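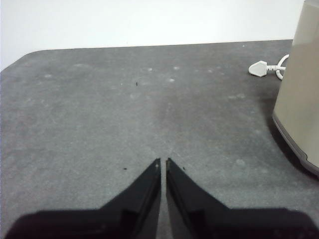 *The gripper's black fingers over the gray tabletop at the Cestside shared workshop, with a cream-colored appliance and a white cord to the right.*

**Workshop members build a kitchen arm in Cestside**

Members of the shared workshop on Doucet Street in Cestside have been building a small robot arm since January, and it now has a working gripper and a camera at the wrist.

Jade Poirier and Mervin Lachance started the build after a talk at the workshop on home automation. They wanted an arm that could sit at the end of a table and handle small household jobs, starting with picking up light objects and setting them down again.

Parts have cost $424 so far, most of it for motors. The group had set aside $700. The fingers are the third design. Earlier versions were too wide at the tip and pushed small items away before they could be gripped, Poirier said.

"We kept making them narrower," she said. "The base stays broad for strength, but the ends have to meet."

Gizella Pap wrote the control software and is logging test runs. She plans to record about 300 before the group changes anything else on the arm. A lighter wrist bracket is next on the list - the current one sags when the arm is fully extended.

Nine people have worked on the project at one time or another. Another workshop, in Zorkside, has asked for the drawings, and Apolline Sabatier is putting together a parts list and wiring notes to go with them.

The Cestside workshop is open to new members. Build sessions start at 6:30 p.m., and no experience with electronics is needed.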